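4. 양팔 협조 파지를 위한 제어 및 계획 소프트웨어

4.1 시스템 구성

제안하는 소프트웨어 스택은 인식 모듈 Mamo, 작업 계획기 Purnach, 실시간 제어기 Berurari의 세 계층으로 이루어진다. 각 계층은 독립된 프로세스로 실행되며, 공유 메모리 기반 메시지 버퍼를 통해 상태를 교환한다. 인식 모듈은 20 Hz로 물체의 자세 추정값을 갱신하고, 제어기는 이와 비동기적으로 동작한다. 두 주기의 불일치는 제어기 내부의 자세 보간기가 흡수하며, 추정값의 갱신이 100 ms 이상 지연될 경우 계획기는 현재 궤적을 정지 궤적으로 대체한다.

초기 구현에서는 좌우 팔의 궤적을 각각 독립적으로 생성한 뒤 시간축만 동기화하였다. 이 방식은 두 팔의 작업 영역이 분리된 경우에는 문제가 없었으나, 두 그리퍼가 동일 물체에 접근하는 구간에서 자기 충돌 검사가 반복적으로 실패하였다. 실패 구간에서는 재계획이 연쇄적으로 호출되었고, 제어기는 유효 궤적을 받지 못한 채 대기 상태에 머물렀다. 이에 따라 본 연구에서는 접근 구간에 한하여 두 팔을 하나의 결합 배위 공간에서 계획하고, 나머지 구간에서는 기존의 분리 계획을 유지하였다. 구간 전환은 두 그리퍼 기준점 사이의 거리가 임계값 이하로 감소하는 시점에 이루어진다.

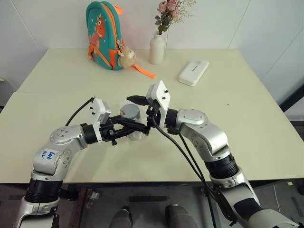 그림 2. 소형 투명 컵에 대한 양팔 접근 구간. 머리 위치의 시점.

결합 계획의 비용 함수는 관절 속도 항, 그리퍼 간 최소 거리 항, 물체 가시성 항의 가중합으로 정의하였다. 앞의 두 항은 통상적인 형태를 따르며, 가시성 항은 물체의 투영 영역 중 로봇 링크에 의해 가려지는 비율로 계산한다. 이 항을 도입한 이유는 접근 구간에서 자세 추정의 오차가 급격히 증가하기 때문이다. 그림 2에서 왼쪽 그리퍼의 손가락은 컵의 앞면을 가로지르고, 오른쪽 그리퍼의 검은색 손가락 끝은 뚜껑 위쪽으로 나와 있다. 이러한 배치에서는 컵 몸체의 윤곽에 의존하는 정합이 불안정하다. 몸체가 투명하여 깊이값의 결손도 빈번하므로, Mamo는 회색 뚜껑의 윤곽을 우선 정합 대상으로 삼고, 뚜껑 윗면의 붉은 표시를 보조 특징점으로 사용한다. 보조 특징점이 검출되지 않으면 수직축에 대한 회전 성분은 직전 추정값으로 고정한다.

4.2 충돌 모델

링크의 충돌 형상은 캡슐의 집합으로 근사하였다. 그리퍼는 손가락과 본체를 별도의 형상으로 분리하고, 상단에 세워진 흰색 장착판은 직육면체로 추가하였다. 장착판을 생략한 모델에서는 손목의 회전 여유가 과대평가되어, 두 그리퍼가 근접할 때 계획상으로는 유효하지만 실제로는 실행할 수 없는 궤적이 생성되었다. 케이블은 자세에 따라 형상이 변하므로 강체로 모델링하지 않았다. 대신 손목 관절의 허용 범위를 제조 사양보다 좁게 설정하고, 누적 회전량에 대한 벌점을 비용 함수에 더하였다.

작업대 위의 비대상 물체는 점군 분할 결과로부터 볼록 껍질로 변환하여 정적 장애물로 등록한다. 그림 2의 배낭과 꽃병처럼 작업대 뒤쪽에 놓인 물체도 동일한 절차로 처리한다. 꽃과 잎은 분할 경계가 일정하지 않으므로 꽃병과 하나의 볼록 껍질로 묶었다. 배낭의 끈과 같이 얇고 작업대 표면에 가까운 영역은 평면 제거 단계에서 누락될 수 있다. 이를 보완하기 위하여 색상 분할 결과를 작업대 평면에 투영하고, 해당 영역에는 그리퍼의 최저 높이 제한을 적용하였다.

4.3 접촉 이후의 제어

접촉 판정은 그리퍼 모터 전류와 손가락 위치 오차를 함께 사용한다. 한쪽 그리퍼에서만 접촉이 판정되면 해당 팔은 위치 제어에서 임피던스 제어로 전환되고, 다른 팔은 접근 속도를 낮춘다. 양쪽 모두 접촉이 판정된 이후에는 물체 좌표계를 기준으로 내력과 외력을 분리하여 제어한다. 얇은 벽을 가진 용기에서는 내력 목표값이 크면 용기가 변형되어 뚜껑의 자세 추정에도 영향을 주므로, 내력 목표값은 물체별 매개변수로 분리하고 Purnach의 작업 기술 파일에서 지정하도록 하였다.

전환 시점의 불연속은 관절 토크 명령에 1차 저역통과 필터를 적용하여 완화하였다. 다만 필터의 시정수가 크면 접촉 직후의 응답이 늦어져 물체가 밀리는 현상이 나타났다. 최종 구현에서는 전환 직후에만 필터를 활성화하고, 토크 명령의 변화율이 기준값 이하로 떨어지면 이를 해제한다.

4.4 기록 및 재현 도구

모든 시행은 Brisberg 형식의 로그로 저장된다. 로그에는 관절 상태, 토크 명령, 영상, 자세 추정값과 그 공분산, 계획기의 비용 항별 값이 공통 시각으로 정렬되어 기록된다. 재현 도구는 저장된 인식 결과를 계획기에 다시 입력하여 동일한 궤적이 생성되는지를 검사한다. 표본 추출 기반 계획기의 난수 시드 역시 로그에 포함하였다.

분석에는 274회의 시행 기록을 사용하였다. 각 기록은 분리 계획 구간, 결합 계획 구간, 접촉 이후 구간으로 나누었으며, 구간 경계는 제어기의 상태 전이 시각에서 자동으로 추출하였다. 자동 추출이 실패한 기록은 Mekdes Beyene가 영상과 토크 신호를 대조하여 수동으로 보정하였다. 보정 전후의 경계값은 모두 보존하였고, 이하의 분석에서는 보정된 값을 사용한다. 구간별 계획 시간과 자세 추정 오차의 분포는 5절에서 다룬다.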